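Two Doors, One Footprint: In Praise of the Laundry Tower

By the time we got the keys to our flat in Wodside I had already measured the laundry nook four times. It was a mean little space, wide enough for one machine and a mop, and the previous owners had solved the problem by having a washer and drying everything on the balcony rail. I come from a long line of people who love a good laundry. My grandmother had a double concrete tub and a window over it, and I wanted something of that feeling in a cupboard the size of a wardrobe. So I went looking at towers, and I fell hard!

A tower puts both machines in one body, with a round door up high and another down low, and the newer ones have dropped the boxy whitegoods look altogether. The casing swells and curves around the doors, the dark control strip sweeps across the middle, and the handle gets a bit of chrome, like something off a well-kept old car. I have become the sort of person who stops to admire this in other people's buildings. 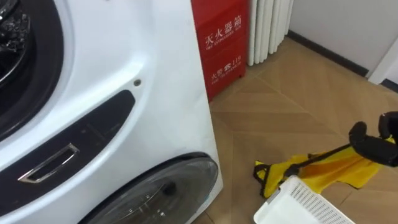 Living with the top door

The first thing you learn is that your shoulders are going to be involved. A front loader on the floor asks you to crouch, and we all know how to do that, but a drum at head height is a new skill. Mine sits just above my eye line and for the first fortnight I lost a sock at the back of it nearly every load. (A small folding step fixed this. I bought mine from Hoàng, the homewares shop on our corner, and it now lives beside the detergent.)

Then there's the swing of the door. The upper door on these things is a big disc, and when it's open it claims a good chunk of air right where your face would like to be. Before you buy, stand where the machine will go and stick your arm out to the hinge side. If you hit a wall, a shelf or another member of the household, ask whether the door can be hung the other way. At Divetano, the showroom where I ended up, they let me open and shut every door in the place, which I did with great pleasure for most of a rainy afternoon in March.

Get the clearances on paper while you're at it. Our nook is 900 millimetres wide and I thought that was generous until I allowed for the hoses, the power point and my own elbows. The fitter left me 94 millimetres down one side, which turned out to be the perfect home for a drying rack folded flat.
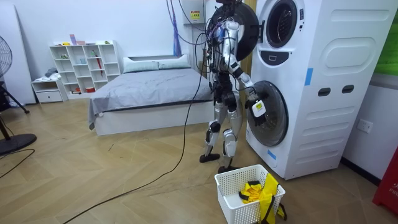 My rule for the bottom drum is that it gets the heavy, sandy, doggy things: towels, picnic rugs, the bath mat, anything I don't want to lift wet above my chest. Shirts, baby clothes and the good pillowcases go up top, where they're light enough to post in with one hand. A tower with the upper door swung wide to the left and the lower one shut is pretty much how mine looks from breakfast onward, one half airing while the other half is spoken for. I leave the doors ajar between loads, wipe the rubber seal with an old face washer, and the whole cupboard smells of nothing at all. Bliss.

Where the basket goes

I could write a whole column on baskets. With side-by-side machines you can perch one on top and shovel, but a tower has no top you can reach, so the floor becomes your bench. I went through three before I found one I like. Cane snagged my jumpers. The canvas one flopped over every time I leaned across it. What I use now is plain plastic with holes all over, light enough to nudge along with a foot, and it doesn't mind a wet towel sitting in it while I answer the door. I park it in front of the lower door but slightly to one side, so I can still stand close enough to get at the upper drum.
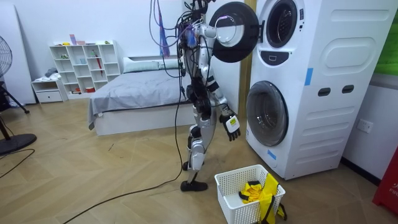 Once you have that spot worked out, the rest of the routine falls in around it. Washing comes down from the top drum in armfuls, the basket catches it, and I can sort by person on the way to the bedroom. Ours has a mark on the floorboards now, a pale scuff from being shoved back to the same place every morning, and I've grown quite fond of it.

My other small indulgence is a roll of cloth labels from Clotitz, a stationer two suburbs over. One for each drawer, one for the peg tin, one for the jar where stray buttons wait to be reunited with their shirts. The label on the jar says "Soon". It has said that for a good while.

We did the whole nook for 2942 dollars, fitting included, and 800 of that went on moving a tap I'd happily have moved myself if I had the faintest idea how. The shelf above is still to come. I've got the timber leaning in the hallway and a tin of pale green paint, and I'm trying to decide whether the brackets should be green as well.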